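Reststead House, shared household
Minutes of the February meeting, held in the big bedroom after the kitchen was ruled out (see Item 3)

Present: Bongani Mabaso (chair), Viola Villa, Marietjie Swanepoel, Ginevra Martinelli (minutes)
Apologies: Kagiso Motaung, by text, at 7:19, for a meeting that started at 7:00

1. Minutes of the last meeting
Accepted. Marietjie asked that the word "tantrum" be replaced with "remarks." Done.

2. The jewelry
Bongani reported that bracelets have been turning up in the bathroom, on the stairs and once in the butter dish, and that he would like this to stop. Viola said the butter dish was a one-time thing. It was agreed at the last meeting that all stray pieces would be brought together in one place and claimed by their owners, and the bed was the only flat surface large enough for everyone to stand over with an opinion. 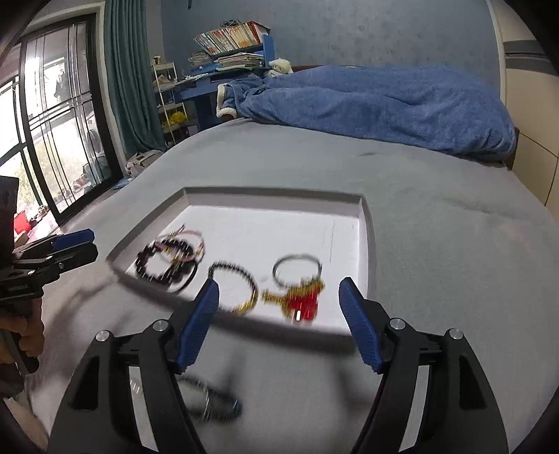
Claims were then heard. Viola claimed the pink cord bracelet. Marietjie also claimed the pink cord bracelet. Discussion followed. Viola said hers came from the market in Tenholm and she could describe the stall. Marietjie said anyone could describe a stall. The chair suggested alternate weeks and was not thanked for it. Held over.

The silver bangle is Ginevra's and was not contested, though Viola wished it noted that she has always liked it.

The dark beaded bracelets took longer. Kagiso was reached by phone and said one of them was his, "the black one," and was told that this did not narrow it down. He will look when he gets home and is not to take one on a hunch.

The red and gold ornament was claimed by no one present. Marietjie thinks it fell off something. Bongani asked what, and she said if she knew that she would have put it back. It stays with the rest until somebody misses it.

Marietjie raised the question of whether hair accessories count as jewelry. Bongani said no. Everyone else said yes. They count.

Viola proposed buying a proper jewelry chest from Lallurel, with drawers, at $275. There was a silence. Ginevra pointed out that we have a tray and that the tray cost nothing. Viola said a box lid is not a tray. Ginevra said it has sides and things stay in it. Put to a vote: chest 1, lid 3.

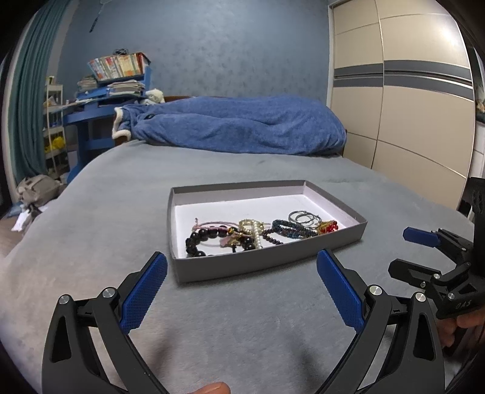

Also agreed under this item:
Hoop earrings go in a small bag of their own, as they hook onto everything else.
The clip with the pearls is Marietjie's. She may lend it out but would like to be asked, in words, beforehand.
Anything unclaimed by the next meeting goes to Viola's niece, who is not particular.

Action: Ginevra to find small bags. Viola and Marietjie to settle the pink cord bracelet between themselves, quietly.

3. Kitchen
Still drying. The painter from Ung says 2 more days. He said the same at the last meeting -- the chair has asked him to put it in writing this time. Meals continue on the landing.

4. Blankets
Marietjie asked who keeps taking the blue fleece one. No answer was received. She asked again.

5. Any other business
Bongani asked whether meetings could be kept under an hour. Viola said they could if people would stop bringing up the butter dish. Bongani said he had brought it up once. The minutes show this to be correct.

Kagiso arrived at 8:10, chose a bracelet on a hunch, and was asked to put it back.

Next meeting in the kitchen, paint permitting. Marietjie to bring chairs.

G.M.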